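4.2 What went wrong on Tuesday

Punard was meant to wipe the counter beside the sink. On run 55 it closed its fingers on nothing, reported a successful grasp and set off to clean with great confidence. Hussam hit the stop.

The log blamed a force threshold of 300, which Fadi had typed as 3000 and then defended for most of lunch. We have since capped the field at 200. The fingers were still shut when we went through the log.
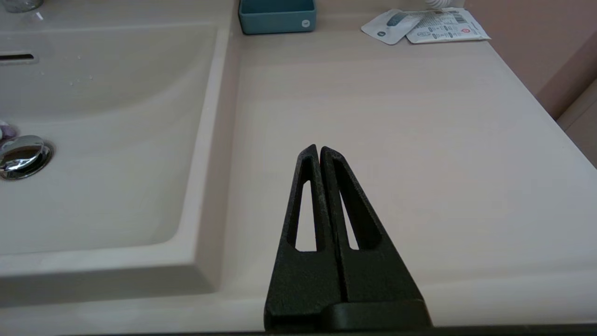 4.3 Changes to the stop procedure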